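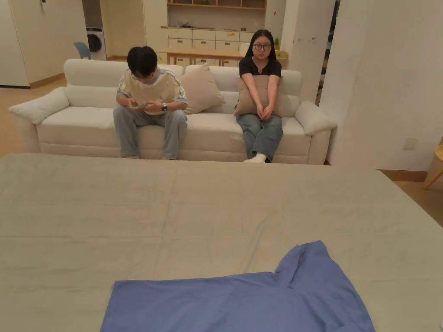
Garken hand gripper – jaws drifting out of line on cloth work

Vurnport boards > Cells and setups > Soft goods

ploverbay
Morning all. Shirt folding cell, head cam plus the Garken hand grippers. Tips don't meet square any more. Started at 266 folds since the last strip-down, left jaw sits a hair proud of the right. Closes fine on nothing. Put a sleeve in it and it rolls the hem out sideways.

Done so far: wiped pads with isopropyl, nipped up the pivots, re-zeroed on the Masri box. Good for maybe a dozen folds then back to the same.

Anyone shimmed these? Manual says replace the pair every 500 and not much else.

drybench
Which pivots did you nip up, the lower ones or the knuckle ones? They're not the same screw. Lower ones want to be barely snug. Too tight and the jaw hangs up partway and the other one does all the travelling.

ploverbay
Both. Probably overdid the lower ones tbh.

drybench
There's your problem then. Back them off till the jaw drops under its own weight, then a quarter turn in. Dab of medium threadlocker, leave it overnight, don't go waving it around at 7 am because you're keen.

ploverbay
Ok will try. Other thing while I'm here is the head cam height. Had it low to get more of the cloth in. Tilted it up a touch last week and the near edge of the sheet went soft, lost the hem in half the takes.
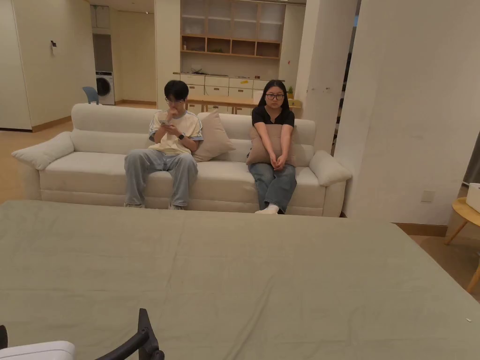
So back down it goes I think. Colour is another one, blue shirt on the sage sheet is fine, grey shirt on the same sheet is hopeless, segmentation just gives up. Might get a darker sheet for the pale stuff.

kelpline
Don't change sheet and jaws the same day. One thing at a time or you'll never know wich one fixed it.

Valter Amundsen
Disagree with drybench on threadlocker. Medium creeps into the pivot bush and you get a sticky jaw a week later, and a sticky jaw looks exactly like a misaligned one. Nylon insert nuts. More fiddly, worth it.

drybench
Never had it creep. One drop on the thread, not half the bottle.

Valter Amundsen
I have had it creep on three of them. All cleaned out with heat and a lot of swearing.

ploverbay
Righto, went halfway – backed the lowers off, no threadlocker yet. Tips look square to my eye when shut. Feeler gauge says 2 thou at the heel, nothing at the tip. Is that ok?
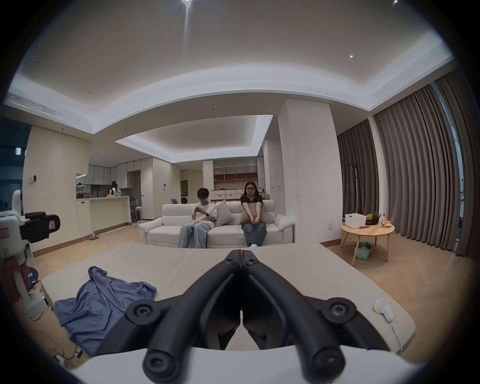

moretti
Fine at the heel, leave it. Check it again warm after an hour of folding. If it opens up at the tip it's the pads, and tightening wont help you.

ploverbay
How do you tell with the pads? Ribs look ok on mine.

moretti
Fingernail across them. New ones catch. Worn ones you slide right over. Do it in the centre of the pad, the edges always feel good.

kelpline
Also check for lint between the ribs. Cotton packs in there and goes shiny. Old toothbrush, no solvent first, then isopropyl.

ploverbay
Update. Lint in the left pad, heaps of it. Brushed both, nail catches now. Backed off the knuckle screws a smidge and ran them in again evenly, side to side. 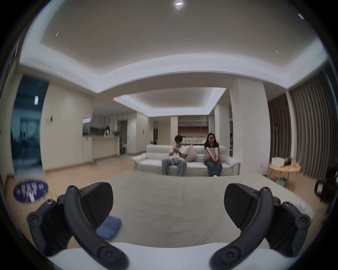
Jaws apart, ribbed pads either side, knuckle screws and hex fasteners on show.

Sleeves going through ok so far. Hem stays put. Still a tiny bit of a lean on the left but its not rolling cloth.

drybench
Now lock them.

Valter Amundsen
With nuts.

drybench
With a drop of medium.

kelpline
I got 526 out of one pair on neither, just a paint pen line across each screw head and a look at it every morning. Line's broken, you nip it up. Takes no time.

ploverbay
Paint pen it is for now. Ordering a spare pair anyway. Does the Garken pad set come with the screws or are they seperate?

moretti
Separate. Get the long ones, the short ones bottom out early.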